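Speaker notes - Small biotech, big partner: what we learned from the Sadura deal
Sigrun Sandberg, 2/27/20
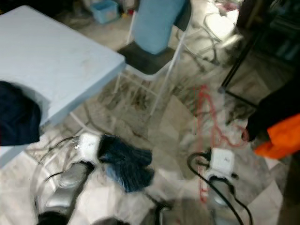

Start with thanks to the hosts, then straight in. Ask for a show of hands: who has worked through a licensing deal from the small side of the table? Who is in one right now? (Leave time, people like to look around and see who else is in it.)

Background, keep it quick. Berge had 11 staff when we started talking to Nolitz. We had one lead program, Sadura, an enzyme therapy for a rare liver condition, and we had enough cash to get to the following August. They had a clinical team of 200 and a gap in their rare disease pipeline. So there was a good fit on paper, and I still get excited telling this part, as it was the first time anyone outside our building had read our data closely and come back with better questions than ours!

First point: the data room. We thought ours was ready. We had the tox reports, the assay work, all the patents. What Nolitz wanted in the first week was batch records, and ours were spread over three servers and a filing cabinet. Tell the freezer log story if the room is friendly, skip it if we're behind.

Clustix comes in at this point. They're the contract manufacturer who made our first clinical lot, and our agreement with them said nothing clear about who owned the process improvements. Six weeks of lawyers. Read your manufacturing contract again tonight - look for the word "improvements" and see what is sitting next to it.

Second point: milestones. Don't get hooked on the headline number. We spent far too long on the upfront payment and nearly missed the definition of "first patient dosed". Does a healthy participant in a Phase 1 count? In our first draft it didn't, and that would have pushed our payment back by more than a year. Give them a moment to write that down.

Third point: the joint steering group. I love this bit, it's where the science got better. Three people from each side, meeting every month. Their pharmacologist talked us into a lower starting dose and a longer follow-up, and I was grumpy about it for a fortnight. She was right. Mention that the minutes matter, and that we take turns writing them.

What I'd do differently: bring in a deal lawyer earlier, tell the whole staff sooner. People had guessed anyway, and the lab was full of rumours by the time we called the meeting.

Questions. Somebody will ask about the royalty rate, and I can't give it. Somebody will ask if we'd sell the company outright. Say we're very happy running our own lab and move to the next hand. If it's quiet, ask the Clustix people in the second row how it looked from their side - they've said they're happy to speak.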